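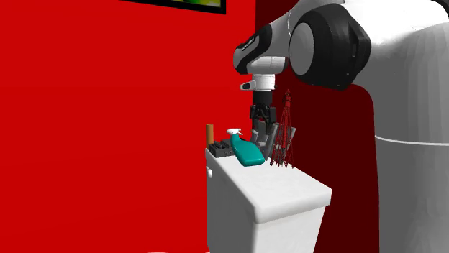

Figure 4.1 The arm over the far end of the cabinet in our simulated room, with the spray bottle and the red tower close by.

Chapter 4: Gathering Examples

I used to think the learning part was where all the fun was. Then I spent a whole November collecting demonstrations for Laxdal, our practice set, and changed my mind! You learn so much about a task by doing it over and over yourself - badly at first, in my case.

We worked in simulation, so a crowded cabinet top cost us nothing to set up again. Jytte Mikkelsen and I took turns steering the arm, and we ended up with 1,481 recordings. I threw out 551 of them (Jytte still thinks I was too strict).

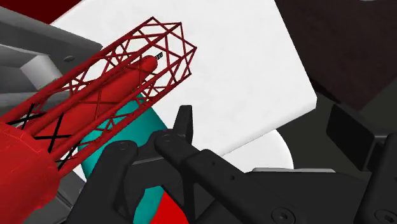 What made me toss one? Mostly long pauses where the person steering had stopped to think. A learner copies those just as happily as it copies a good reach, and then you get an arm that hovers for ages over a bottle.

So before we write any code, I'd like you to record up to 55 tries of your own. Keep the clumsy ones for now - we'll sort them together in Section 4.2, and you'll want a notebook handy.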